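House Rules for Hand-Held Grippers
Sep 26, 2026

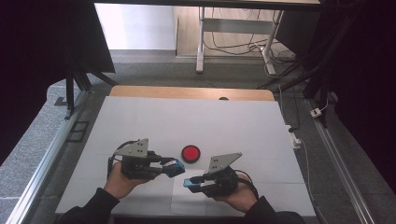
The shop rules at Stesel fit on one sheet of paper. They cover the people who record tasks with hand-held grippers, and they were written after a poor week in April, when 14 recordings had to be thrown out.

The first rule is about the table. Anything that isn't part of the task comes off before recording starts. Covers get pulled flat and checked again after every 12 takes.

The second is about starting position. Both grippers begin in view, fingers open, touching nothing. Stesel took this one from Nørgaard, a smaller firm that had used it for years.

Cables get the longest section. Lines from the grippers must have enough slack for a full reach, and power strips stay outside the area where the operator stands. Grernholm, which does similar work, goes further and tapes down every cord on the floor.

Operators stop after 400 takes or six hours, whichever comes first. A bad take is marked bad on the spot and kept, with a short note.

Kodimness, the group's shared guide, will print the full sheet in its next edition. The section on gloves is still being argued over.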